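Sorting a Family Bookshelf: What I Learned From Putting Children's Books in Order

Design and Everyday Life, final project report
Wamell Community College

Why I picked this

When our class got the list of project ideas, most people went straight for kitchens and closets. I went for kids' books, and that's because of the Heltano reading room down the street from my apartment. I've been going there since I moved here, mostly to study in the corner with the good lamp, and the children's shelf has been bugging me the whole time. Tall books hide short books, part one of a story sits a whole shelf away from part two, and the Chinese books get pushed in wherever there's a gap (usually with the spine facing the wall!). I asked if I could take the shelf on for my project and they said yes before I even finished the question.

So my goal was pretty simple. I wanted a kid who walks in to be able to find a book they like, and I wanted a tired parent to be able to put it back in the right place. I gave myself a limit of 100 books, so that I could really handle each one and not just shuffle piles around.

What I tried first

My first plan was to sort by the author's last name, like a regular library. I got through one shelf and already hated it. Small kids don't look for authors, they look for the dog book or the book with the train. And for the books in Chinese I had a second problem, which is that my reading is slow. I took 2 semesters of Mandarin and I can sound out a title most of the time, but names of translated authors are really hard for me. I would have been at it until July.

Then I tried sorting by color. It looked amazing for one afternoon – I took my time getting all the blues to fade into the greens – and it was useless. Sets got split up because the publisher changed the cover color from one part to the next. A little girl asked me for "the next one" in a series and I had to pull out half the shelf to find it. That was the end of the rainbow.

Laying the books out flat

What finally worked was taking everything off the shelf and laying it face up on a table, a small batch at a time. It sounds like more work, and it is, but the covers tell you so much more than the spines do. You see the title in big letters, you see the picture, and if there's a volume number you usually spot it right away. I kept a notebook next to me and wrote one line per book: title, kind of story, part number if it had one, and which language.

I also started saying the titles out loud as I went, which got me some funny looks but helped me remember them. By the end of the first batch I could tell which books were going to be easy to place and which ones I'd argue with myself over.
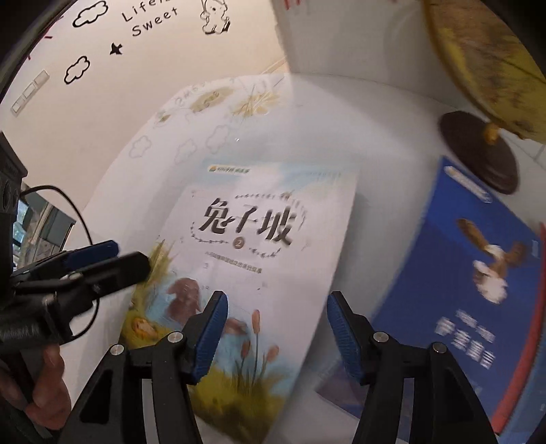

兔子坡, marked 2, with 伊索寓言 (Aesop's Fables) to its right on the white tabletop.

I learned a lot from these two. The rabbit book is a good case for the rule I ended up caring about the most: if a cover has a number on it, the number goes in the notebook before anything else. The 2 is in a little circle under the title, so it's easy to read once you have the book flat, but I had skipped right past numbers like that when I was working from spines. The characters in the title mean rabbit and hill or slope, and with a brown rabbit on the cover, even a kid who can't read yet will know what to reach for.

Aesop was the one I argued about. It has a big bird flying across a deep blue cover, and my first thought was to put it with the animal stories, next to the rabbit. But fables are short, and parents come in asking for something they can finish before bed. So I made a separate group for collections of short tales, and Aesop went there. I still go back and forth on it a little.

The groups I ended up with

I settled on 5 groups: animal stories, short tales and fables, school and family, facts and science, and picture books for the very little ones. Inside each group, the parts of a set stand next to each other in number order, whatever size they are. Both languages are mixed together. I thought about a separate Chinese shelf, but the families I talked to liked having everything in one place, and a few kids picked up a book in the other language just from the cover, which made me so happy.

For labels I used a simple picture on a card with the word in English and Chinese. I borrowed the idea from an essay by Þrastardóttir that we read in the second week, where she writes about signs for people who can't read them yet. The shelf dividers are plain Brakus ones from the supply closet. They slide more than I'd like, so I put a strip of tape under each one.

How it went

I checked the shelf 3 times after I finished, always in the late afternoon when it's busiest. The first time, it was a mess in the picture book section and nearly perfect everywhere else. The little ones pull out a whole armful and nobody puts an armful back in order, me included. I swapped that section for an open bin and it got much better.

The sets held up well, and I was really proud of that. The fables group got more use than I expected, and grown-ups were the ones using it.

What I would change

I'd start with the flat layout on day one and skip the rainbow, even though I miss it. I'd also ask someone who reads Chinese well to go through my notebook, since I'm sure I guessed wrong on a few of the small subtitle lines. And I'd make the label cards bigger. They looked huge on my desk and tiny on the shelf.

The notebook is staying at the reading room so new books can be added to it. There's already a page in there that isn't in my handwriting.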